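Player Registration and Transfers: Frequently Asked Questions

Flurnside Amateur Football League

Every season the same questions land in our inbox, and we're always happy to answer them one by one, but we thought it might save you some waiting if we put the answers in one place. Have a read through, and if you're still stuck at the end, write to us anyway! Last updated 04/02/2020.

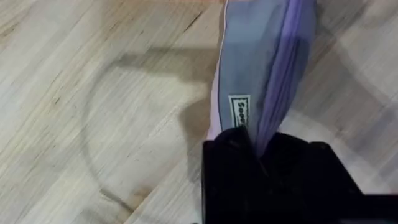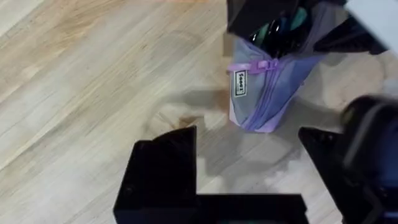
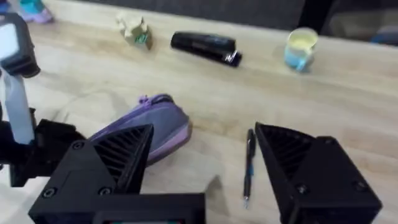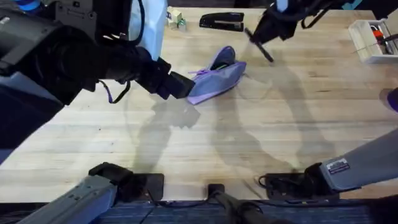
When can a player move from one club to another?

We have two windows. The summer one is open for the whole of July, and the winter one opens after the break and stays open until the first round of cup games has been played. Outside those windows a player can still leave a club, of course (we would never hold anybody to a team they don't enjoy playing for), but they can't turn out for a new one until the next window comes along.

Is the winter window affected if cup games are postponed?

It is, and this one catches people out every year. If the weather wipes out the first round, the window stays open until the last of the postponed games is finished. We put the closing date on the fixtures page as soon as we know it ourselves, so please look there before you ring round the other managers.

What do I need to send in?

The transfer form, signed by the player and by the secretaries of both clubs, and a recent head-and-shoulders photo for the player card. Players under 18 need a parent's signature as well. You can scan everything and email it, or hand it to any member of the registration team on a match day. Please don't send a photo of the form lying on the dashboard of your car. We do try our best with those, but half the time we can't read the birth date.

My old club won't sign. What now?

First, have a friendly word with them. Most of the time the form is simply sitting in somebody's kit bag. If you've asked and heard nothing for 13 days, let us know and we'll step in. A club can refuse to sign for only two reasons: unpaid dues, or league equipment that hasn't been returned. "We need him for Saturday" isn't one of them, much as we sympathize.

How many transfers can one player make in a season?

Up to 3. That includes any loan moves, and it also includes going back to a club you've already played for that season.

Do you allow loans?

Yes, and we're rather fond of them! They started when Retville lost both of their goalkeepers in the same week and Rokodport kindly lent them one until spring. A loan runs for at least four weeks, and the player can't appear against the club that lent them out. There's a separate loan form, on blue paper if you pick it up in person.

Can I play for two clubs at once if they're in different divisions?

I'm afraid not. One player, one club, with the single exception of the veterans' division, where you may also be registered with a regular side. If you play veterans' football, please tick the box on the back of the form so your second card doesn't get flagged as a duplicate.

I've moved here from another country. Can I still register?

Very welcome, and yes you can. If you've played organized football abroad, we'll need a clearance letter from the association you last played under. These can be slow to arrive, so ask for yours before you do anything else. Aníbal Nogueira on our registration team looks after all the overseas paperwork and reads Portuguese and Spanish, which has been a great help to quite a few of our newer players. While you wait, you're free to train with your club and play in friendlies.

What happens if we field a player who isn't registered?

The result is usually awarded to the other team, and the club pays a fine. For an honest mix-up (a form posted but not received, say) the league can let the result stand, and we often do. If it keeps happening we're a good deal less forgiving.

Is there a fee?

Moving between two Flurnside clubs is free. Replacement player cards carry a small charge, and you can pay it to your club secretary, who settles up with us at the end of the month.

How do I check that my transfer has gone through?

Your name will appear under your new club on the registered players list, which we refresh every Thursday evening. With over 1,000 players on the books it does take us a little while in the busy weeks, so please give it one full update before you write in. If your name isn't there on the second Thursday, send us an email with your date of birth and both club names, and we'll go looking for the form.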